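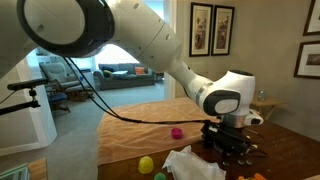 Robot arm and wooden table, Revero

About Revero

Text: Aarne Nurmi
Updated in August

Revero is a small company which washes, mends and stores household textiles. We work in Plostov, in the old building of the Partanen dye works, near the river. Our customers are families, small hotels, summer houses and two theatres. We take blankets, curtains, bedspreads, wool coats, cushion covers and soft furnishings. We do not take carpets, and we do not take leather shoes, although we are asked for both every month.

I started the company with my sister after our mother moved to a smaller flat. She had many good blankets and covers, and some of them had moth holes or a broken edge. We asked in several places if they could be mended. Most places told us that a new blanket costs less than the mending. This may be correct, but my mother did not want a new blanket. She wanted the grey one with the checked border, which her aunt had woven. So my sister mended it on our kitchen table during one winter, and then the neighbours began to bring theirs.

For the first years we had one sewing machine and one domestic washing machine, and the drying lines were in my garage. When Partanen closed their dye works, the owner offered us the ground floor. He had dyed wool there for 26 years and he knew more about fibres than we did. He stayed with us in the mornings for a long time, without being asked, and most of our washing instructions are still written in his way. The floor has a slope towards a drain in the middle, and it is very practical for us, but every table in the washing room has two longer legs.

How we work

When a piece comes to us, we first look at it in daylight, near the north windows. We write a card for it. The card says what the fibre is, if we know it, where the damage is, and what the customer wants. This last point takes the most time. Some people want that the mending is invisible. Others like to see it, and they choose a thread of another colour. Both are fine for us, but we must know it before we begin.

Old stains are more difficult to talk about. A stain which has been washed many times in hot water is often impossible to remove, and we say so at the desk. We prefer to lose the order. In the beginning we promised too much, and there was a tablecloth from a christening that I still think about.

Fabrics with a raised surface need more patience. Suede-like covers, velvet and brushed cotton have a nap, and the nap lies in one direction. If you brush it the wrong way, the colour looks darker, and people believe that it is a stain.
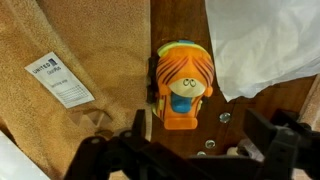 We teach our customers to test this with one finger before they bring the cover to us, and many times the cover can go home again the same day, without a bill. My sister says that I am a bad businessman in this matter. I believe that the same people come back in autumn with their coats.

Washing is done in soft water at low temperature. We use a plain liquid soap from a maker in the next valley and no perfume. Wool is pressed between towels and dried flat on nets. Fleece is simpler, it can go on the line, but it must be kept away from the heaters, and we never use softener with it. Cotton curtains are ironed when they are still a little damp. We have tried several times to make this faster and the result was worse each time.

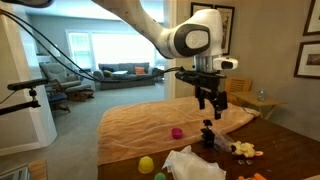
Prices and waiting times

Washing of one blanket costs the same for all sizes. Mending is charged by the hour, and we tell the price before the work starts. If the work takes longer than we said, the difference is our problem. If it takes less time, the bill becomes smaller.

The usual waiting time is three weeks. In September and October it can be six, when everybody takes the winter things out of the cupboard and finds the holes. If you can bring your wool in spring, please do it. We then store it over the summer in closed cotton bags with cedar wood, and the storage is free until the first of October.

We collect and deliver inside Plostov and up to 47 kilometres outside the town. The number looks strange, but it is the distance to the ferry harbour, where the van can turn. For the islands, the textiles may be sent with the morning ferry if they are packed in a strong bag with your name on it. Please put your telephone number also inside the bag. Labels fall off in rain.

The people

There are five of us. My sister is responsible for mending and she decides what is possible. Two of our colleagues came from the Partanen works and they take care of the washing. Our youngest colleague studied weaving and makes new borders and fringes when the old ones cannot be saved. I answer the telephone, drive the van and write the bills, and I wrote also this page. If there are mistakes in the language, they are mine.

Every second year we take one apprentice for ten months. The apprentice starts with darning on a practice cloth and makes 100 darns before working on a customer's piece. It sounds strict, and some of them have told us this very clearly, but the darns at the end of the cloth are very different from the first ones. We keep the cloths, and they hang in the corridor if you want to look at them.

Children are welcome at the desk while the parents explain about their curtains. We also wash things for nurseries - sleeping mats, play blankets, dressing-up clothes - and for these we have a special price from January to March, when it is quiet.
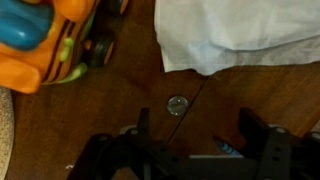
Visiting us

The desk is open in the mornings from eight to twelve, and after this by agreement. Come through the yard and use the green door, the one at the street is for deliveries. There is a bell, but it is weak - please knock if nothing happens. The bus stops at the bridge and from there it is a walk of 5 minutes along the river.

You do not need to wash a piece before you bring it. Please do not try to glue anything. If you have kept a small bit of the original thread or fabric, bring it with you, also when it looks useless. With such bits we have matched many colours which are no longer made.

If you only have a question, you may telephone or write. Photographs help us, especially when they are taken near a window and with a coin beside the hole.

Recent from Revero

Summer storage: what to put in the bag
Moths or beetles? How to see the difference
The grey blanket with the checked border
New fringes for the theatre curtain
How to dry a wool coat at home
Looking for an apprentice for next year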